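Setting up your practice account and your first stop - Finow desktop, section 4

I wrote this bit of the guide after helping a lot of people get going, and most of the questions I get are answered somewhere in it. Have Finow installed and your Alow login to hand before you start. If you haven't got an Alow login yet, go back to section 2 and come back when the welcome email has landed.

Caution: leveraged trading can lose you more than you put in. Everything in this section uses practice money, and I'd like you to stay on practice money until you can do all of it without looking at the page.

4.1 Opening the practice account

1. Start Finow and choose Accounts, then New, then Practice.

2. Pick Alow from the list of brokers and type in your login. The password box is fussy about capital letters, so check the little arrow on your keyboard isn't lit.

3. Set the opening balance. The box offers a huge number and I always change it to 200, as that's nearer to what I first put in myself and the losses feel a bit more real.

4. Set leverage to the lowest setting on the list. You can raise it later - I never have.

5. Click Save and wait for the light next to the account name to go green.

Note: if the light stays amber, close Finow completely and open it again. Mine did this every morning until the January update.
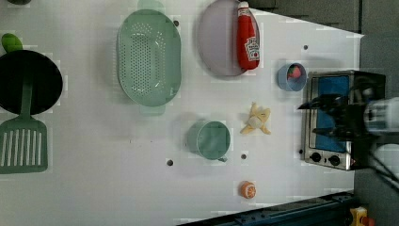
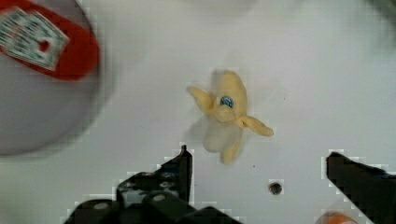
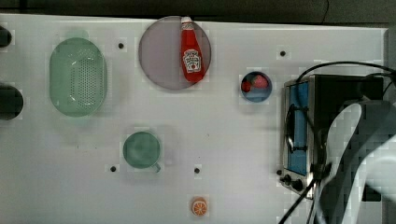
4.2 Putting a stop on a trade

A stop is an order that tries to close your trade once the price has gone a certain distance against you, and I won't open anything without one. You set it in the same ticket as the trade itself, in the box marked Stop distance, and it's measured in points. Think of the colander in the first photo: it has rows of holes, and the size of a hole decides what falls through. Set your stop too close and every ordinary wobble in the price will tip you out of the trade. Set it miles away and it hardly does anything at all. I start people off at 40 points on the practice account, just so they can see how it behaves.

1. Click the pair you want in the Tak panel on the left (that's the price list, if you've hidden it press F4).

2. Choose Buy or Sell and enter the smallest size it will let you.

3. Tick Stop and type 40 in the distance box.

4. Read the line at the bottom of the ticket. It shows the most you should lose if the stop is filled at your price.

5. Click Place. The stop appears on the chart as a dashed red line.

Caution: a stop isn't a promise. When the market jumps, over a weekend for instance, you can be closed at a worse price than the one you set, and the loss will be bigger than that line said.

4.3 If something goes wrong

Error 1259 means the stop is closer than the broker allows. Make the distance bigger and click Place again.

Error 1786 means the market is shut. Cancel the ticket and try when it reopens.

If the red line doesn't show, right-click the chart, choose Pirel overlay and tick Orders. Check the Orders tab as well before you place anything a second time, or you may end up with two trades open!

Last updated Dec 10, 2021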